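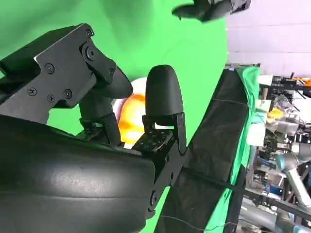 Orange piece from the Jilo table range, against a green cloth.

Jikness adds striped pumpkins and a twisted roll to its Jilo table range

Jikness, the maker of table displays for shops and cafes, will add new pieces to its Jilo range in April. The additions include small pumpkin shapes in white with orange stripes, and a twisted roll with a golden-orange crust.

The pieces are sold singly or in sets of 5. A pale plate comes with each set.
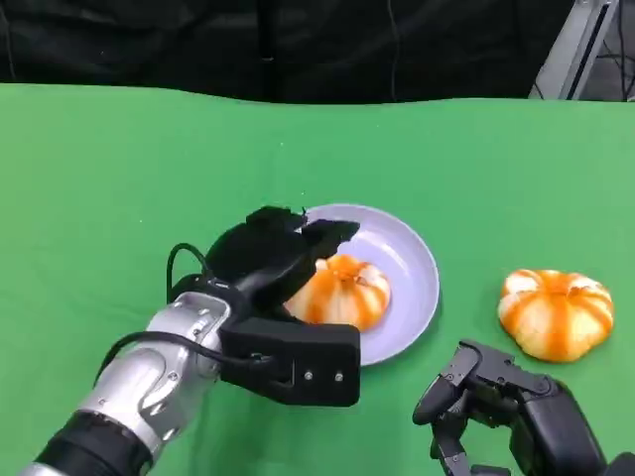 "Stores asked us for fall pieces early, so they can plan their windows," said Duygu Akgül, who runs the range at Jikness. "The pumpkins can go on a plate or straight on the cloth. Most people will do both."

The first run is 800 sets. Orders placed before the end of the month ship within 40 days. 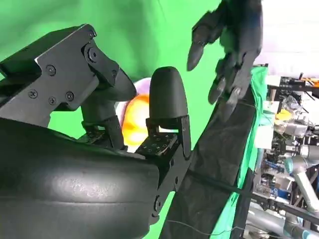 A round orange piece, seen close up.

The roll was the harder piece to get right, according to the company. Canan Kurtuluş, the designer, made three versions before settling on the shape — the first two looked flat once they were set out on a table.
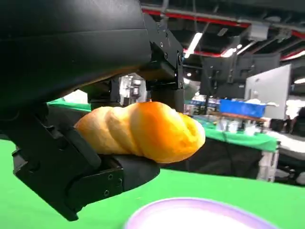 The twisted roll, with a plate on the green tabletop.

Jilo pieces are stocked by Mutum and Ruchti, and both will carry the new additions. Stores that already have a Jilo account can order through their usual contact. New accounts should write to the Jikness sales desk and ask for the April price list.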